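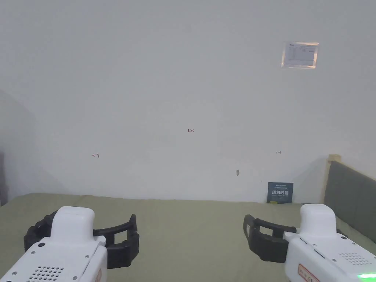 From: Muireann Quinlan
To: Fletley house list
Subject: Re: Spare room, sheets and wall

Malachy Mac Giolla wrote:
> Two things on the spare room. Do we still want the green
> sheet in there, or should it go back to the linen closet?
> And can I paint over the red marks on the wall, or does
> somebody need them?

Please leave the marks until Eoin has been in with his tape measure. The "123" and the two brackets either side of it are for the shelf, and he hasn't bought the boards yet. The chip in the plaster below them can be filled any time. There's an open tub of filler under the sink, and the paint is Fedmont flat white, same as the hall.

The laminated notice stays up. If you paint near it, peel the tape slowly and put fresh tape on after. The old tape has gone yellow anyway.

I'd keep the sheet on. It doesn't show dust the way the white ones did, and Hadiza is using the bed for folding through January. Please put the navy book on the landing shelf before you start filling, so it doesn't get plaster on it. 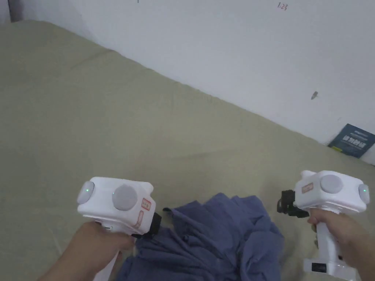
Blue cloth on the bed, still to be folded.

Small cloths go in half, then in half again, and into the top drawer. Anything bigger goes in the closet, lower shelf. The back of the sheet bunches up along the wall, so give it a pull when you're done.

Fiachra, do you still have the sanding block?

Muireann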